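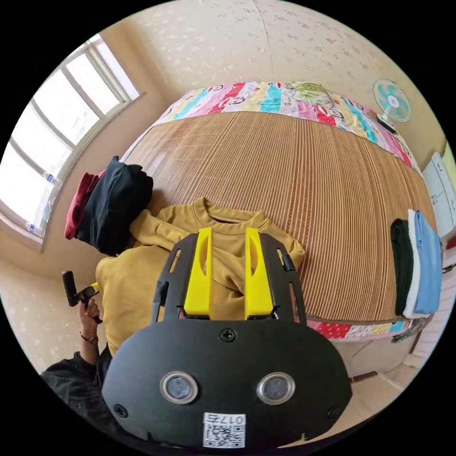 Chapter 6
Paying for the Work: Equipment Plans and Budgets

By Latrice Oyelaran and Aiguo Yin
July

Ask a room full of engineering students what a robot costs and you will hear prices for arms. Ask someone who has run a robot project for a year and you will hear about cables, spare fingertips, shipping, and the afternoon lost to a missing charger. I love that second conversation, and by the end of this chapter we hope you will too! A budget is where you find out what a project really intends to do.

Take the household task we will follow through the chapter, folding clothes. A sweatshirt on a bed looks like an easy job until you try to write a shopping list for it. Cloth bunches. Sleeves end up under things. Before anyone can teach a machine to handle it, somebody has to collect a great many examples of hands doing it well, and those examples need tools, people, storage, and time in real bedrooms, where the light changes and the furniture is wherever the family put it.

Our running case is a small team in Hultstead led by Chiamaka Adebisi. Her group had money for one robot arm or for a set of handheld grippers, and had to choose which to buy first. The arm was the exciting choice (it always is). The grippers could go into several homes at once, carried by people who already knew how to fold a shirt. Adebisi priced a handheld unit from Misolell at $843 and set aside another $290 per unit for wear parts, meaning finger pads, screws, and a spare handle. Then Bradley Bunting, who kept the books, asked how many hours of folding each unit would have to record before the money was well spent. The team had no answer, and the order waited until they did.

That question turned out to be worth more than any discount. Working backward from it, they set a target of 2,504 recorded folds for the first phase, then worked out the people, units, and weeks needed to reach it. The number of grippers on the order went down. The line for paid helpers went up, and so did the one for data storage, which had been left off the first draft entirely.

You will meet both drafts in Section 6.2, and I'd encourage you to mark up the first one before you look at the second. Section 6.3 compares buying with leasing, using quotes from two suppliers, Astesham and Wumbei. Section 6.4 covers spare parts, and Wendell Strickland's worksheet there is the best tool I know for deciding what to keep on the shelf.

Keep a calculator handy as you read, and a pencil. Start by listing everything you would need to record one person folding one sweatshirt, then put a price beside each item, even if you have to guess.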